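The Green Table at Hudine, Page 3

Welcome back, and thank you for all the kind notes about the first 2 pages! For anyone new, I'm Vesela Živković, and these pages are where I keep pictures of the odds and ends that pass across our green table — flowers that never need water, soft toys, bottles, whatever the day brings. 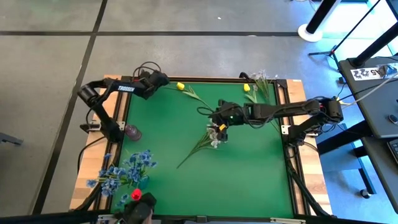
I have a real weakness for artificial flowers, I'll admit. The good ones keep their shape for years if you bend the stems gently and keep them out of strong sun (I learned that one the hard way last July, with a whole bunch of roses on the windowsill). Tulips are still my favorite, and yellow ones most of all, though a spray of small pale blossoms will fill out a vase like nothing else.

I have nearly as big a weakness for plush — and I know a lot of you do too.

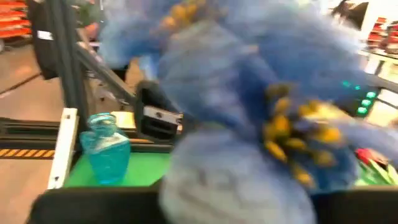 Blue fluff with golden-yellow spots, and a teal-blue glass bottle on the green tabletop.

More to come on page 4, once I've sorted through the Palomino box.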